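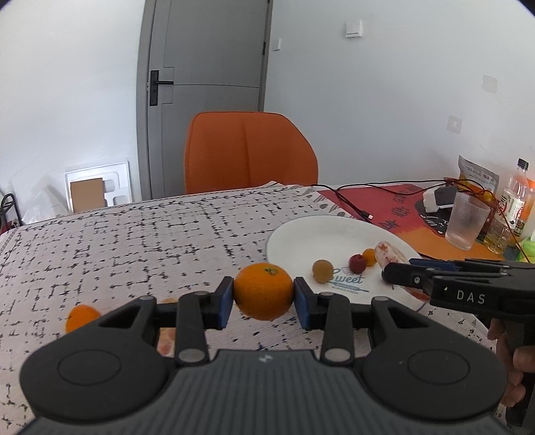
A small orange with a nice glossy peel. Wash it before you zest it!

Beer at Home: My Kitchen Tips for Storing, Pouring and Using Up the Last Bottle

I've had a beer shelf in my fridge for years now (it used to be the vegetable drawer, sorry vegetables) and I get asked the same things over and over whenever friends come by. Why does mine foam up, why does theirs taste like cardboard, can you really cook with the flat stuff. So I finally wrote it all down. None of it needs special gear, just a sink, a fridge and a bit of patience on a Saturday.

Getting the glasses properly clean

If you only try one thing on this page, make it the glasses. A glass that looks clean can still have a thin film of dish soap or milk or last night's salad dressing on it, and beer hates that. The head collapses, and you get bubbles clinging to the sides in patches. I wash mine by hand in hot water with a pinch of baking soda, using a sponge that never touches greasy pans. Mine is yellow and lives in its own cup. Rinse, rinse again, then stand the glasses upside down on a rack. A folded towel traps the damp air inside and you end up with that musty smell. I never dry the insides with a cloth either, they come out full of lint.

To check, wet the inside and tip out the water. On a clean glass it runs off in a smooth sheet. If it breaks into drops, wash it again.

And please take the glasses out of the freezer! I know, I know, they look great. But the frost melts into your beer, and really cold beer doesn't taste of much. A rinse with cold water right before pouring does the job.

Where to keep the bottles

Upright, dark, cool. My old apartment had open kitchen shelves right across from the window and I lined up all my pretty bottles there like an idiot, and every one of the green ones went skunky. Light does that, and it does it fast. Brown glass holds up better and cans are best of all. If you have no dark cupboard, put the bottles back in the cardboard carton they came in and close the flaps.

The fridge door is fine for tonight's bottles but it rattles and warms up every time somebody goes looking for cheese. Long-term stuff goes on the bottom shelf at the back. I stick a strip of masking tape on each cap with the month on it, so I know that the one marked June should be drunk before the one marked September. Hoppy beers go first. The dark strong ones can wait, and some of them get nicer.

Pouring without a lap full of foam

Tilt the glass, aim for the middle of the slope, and straighten it up when you're a bit past half. Everybody knows that part. What helped me more was letting the bottle sit on the counter for a few minutes after carrying it home. I walk back from Ostska, my corner bottle shop, with everything clanking in a backpack, and anything opened right away goes straight up the wall.

For cloudy wheat beers, leave the last bit in the bottle, swirl it, then pour that on top. For anything homemade, do the opposite and leave the sludge behind.

I like a small glass, too. Mine hold 200 ml and I bought them at a flea market with Clekent printed on the base, no idea who they are or were. A small pour stays cold until you finish it, and with a big bottle you can share it around the table and everyone gets a taste.

Citrus and beer

People get snooty about fruit in the glass and I don't care, I love it in summer. Two rules though. Wash the fruit under warm water and rub it dry with a clean towel, especially if it feels waxy. Then use the peel more than the juice. Juice knocks the head flat, but a strip of orange peel twisted over the top of a wheat beer smells wonderful and leaves the foam alone. Use a vegetable peeler and press lightly so you don't get the bitter white part.

Leftover peel goes in a jar of sugar. It's great on pancakes.

Using up flat beer

Flat beer is not a tragedy. I keep a jar of it in the fridge (lid on, a few days at most) and it goes into:

Batter. Ideally you want a fizzy beer here, but half flat and half sparkling water works well. Keep it cold until the minute you fry.

Onions. When they start to catch on the pan, splash in a little beer and scrape. Repeat until they're brown and sticky. Pick something malty, as hoppy beers turn very bitter when you boil them down.

Bread. My lazy loaf is 300 g of self-rising flour, 2 tablespoons of sugar, a good pinch of salt, and enough beer to make a thick, shaggy dough. Scrape it into a buttered loaf pan, pour melted butter over the top, and bake in a medium-hot oven until a skewer comes out clean. Eat it the same day with more butter.

Mussels, if you're feeling fancy. Use beer where you'd use wine, and go easy on the salt.

Slug traps are the other classic. I tried it by my lettuces with a yogurt cup sunk in the dirt, and yes, it catches slugs. Emptying it is horrible. I've gone back to picking them off with a flashlight.

Sticky counters, smelly openers

Dried beer turns to glue. Lay a warm wet cloth over the spot, go put the kettle on, and then wipe. For the bottle opener, a dip in hot soapy water and an old toothbrush gets the gunk out of the hinge. Dry it right away or it'll rust.

For labels you want to save, fill the bottle with hot tap water and leave it for a bit, then try peeling from one corner with a butter knife. Some slide right off. The Zultineo stout labels come off in one piece every time, while others are stuck on for life and you may as well recycle the thing.

Empties that are going to sit around until your next trip to the bottle return should get a quick rinse first. Fruit flies can find a dirty bottle from across town! If they've already moved in, put out a saucer of cider vinegar with a drop of dish soap and give it overnight.

Next time I'll do the homemade ginger beer, once I've cleaned the ceiling.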